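Why Do Patterns Look Like Mirrors?

Kids' Corner – Shapes and Patterns
Mar 16, 2022

Look at your own face in a mirror. You have one eye on the left and one eye on the right. Your nose is in the middle. If somebody draws a line from your forehead to your chin, the two sides are almost the same. We say that your face has symmetry. It is a long word, and you say it like this: SIM-uh-tree.

Butterflies have symmetry too. So do many leaves, and the capital letters A, M and T. People who design wallpaper like symmetry very much, and in this article we will learn how they use it.

The mirror line

Every shape with mirror symmetry has a secret line. It is called the mirror line. Usually it is not drawn, so you must find it with your eyes. On one side of the line the shape goes one way, and on the other side it goes the opposite way. If there is a curl that turns left, it has a partner that turns right.

When a design is large, stand far from it first and look for the middle. The middle is often a little different from the rest, because the shapes from both sides meet there. Sometimes, when they meet, they make something that looks like a mask or a face. Our brain loves to find faces!
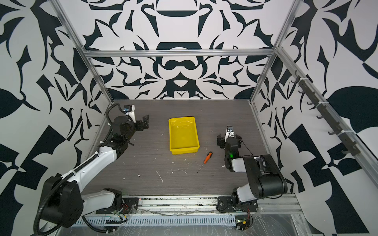

Curls and leaf shapes in black and white. Can you find the mirror line on the back wall?

Why only black and white?

A designer can use every color in the paint box. But black and white are as different as two colors can be. This difference is called contrast. With strong contrast, you see the edge of each shape very clearly, even from the other end of the room. The same leaf in light gray on white would be quiet and soft.

There is one more trick with black and white. Look at a black leaf, and then look at the white part next to it. The white part has a shape also! Artists call it negative space. Some days you see the black shapes first, and some days the white ones.

Big and small

The same kind of shape can be printed small or large. The size is called the scale. A small leaf looks neat and you can fit many of them on one wall. A very large leaf may be too big for the wall, and then you see only a piece of it. Walls in one place do not need to have the same scale.

Wallpaper comes in long rolls. After some distance the picture on the roll starts again from the beginning, and this distance is called the repeat. One leaf paper named Trerska has a repeat of 319 millimeters. Another one, Dronditz, has bigger leaves and repeats after 577 millimeters.

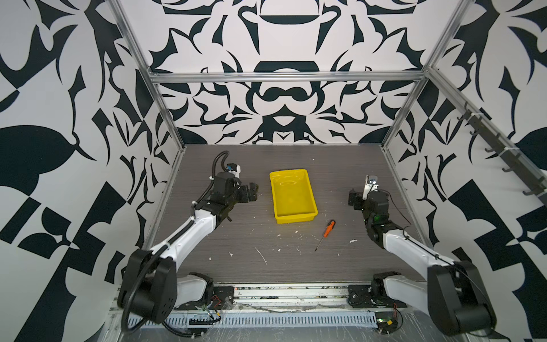

Photo: Esmaeil Tehrani / Plemidard

Curly leaves that are mirrored in this way are often called baroque style. Baroque is the name of a time in Europe, hundreds of years ago, when builders and painters liked curls, waves and rich decoration. Between the curls you can find other shapes here – sharp triangles, for example, and blocks like on a checkerboard. The triangles and blocks have straight edges. Mixing straight and curly makes a pattern more lively.

Not every pattern is made by a designer. The gray table has a pattern too, which is called wood grain. In a real tree, the grain comes from the way the wood grows, year after year. It has no mirror line, and you can search for a long time without finding one.

Make your own mirror pattern

You need: one sheet of white paper, black paint, a brush, and old newspaper for the table.

1. Fold the paper in half and open it again. The fold is your mirror line.
2. Paint a curl or half of a leaf on one side only. Let it touch the fold.
3. While the paint is wet, close the paper and press it gently with your hand.
4. Open it slowly and let it dry.

If the second side is too pale, you used too little paint. Try again with more – but not too much, or the curls will become one big spot.

Words to remember

Symmetry: when two sides match like in a mirror.
Contrast: a strong difference, for example between black and white.
Negative space: the empty part around a shape.
Scale: how large or small something is made.
Repeat: the distance until a pattern starts again.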